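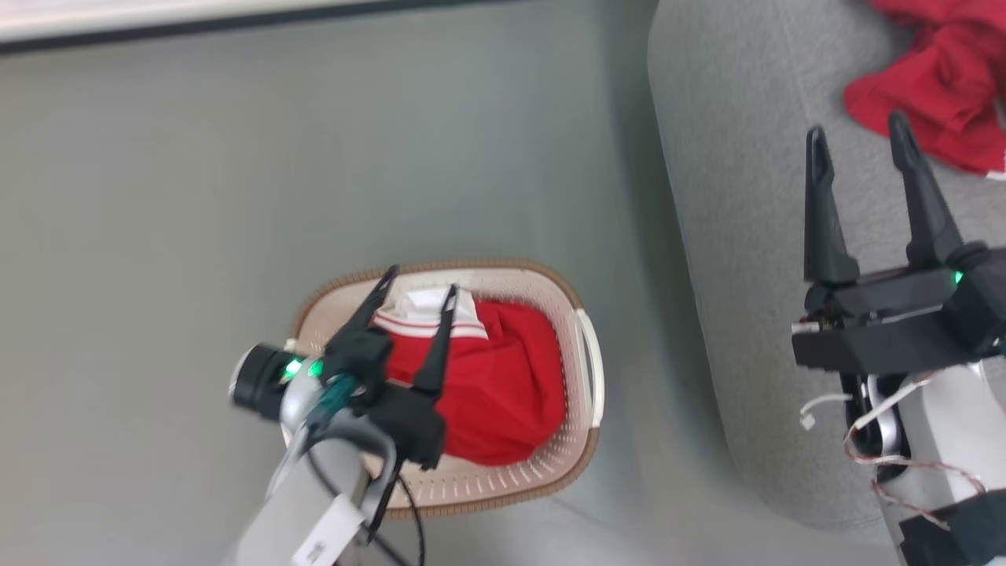

Red garment in the basket, white trim up.

Projects > Drundari > Laundry > README
Filed under: Household, Soft Goods

Drundari covers one basket, red clothes and a gray sofa. Krishnamoorthy Sastry calls it a wardrobe study – a generous word for laundry. 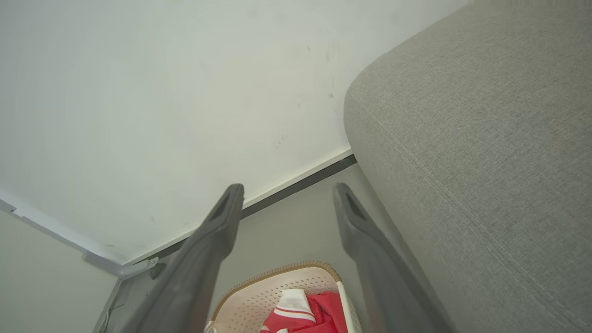 Folding is out of scope, as it is in most homes. Kirel has the towels, all 60 of them.

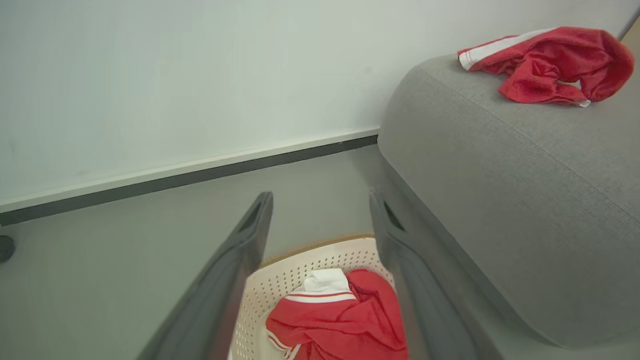 Label a garment "bunched" unless you can find both sleeves. Version 3 drops "neat" – it never came up.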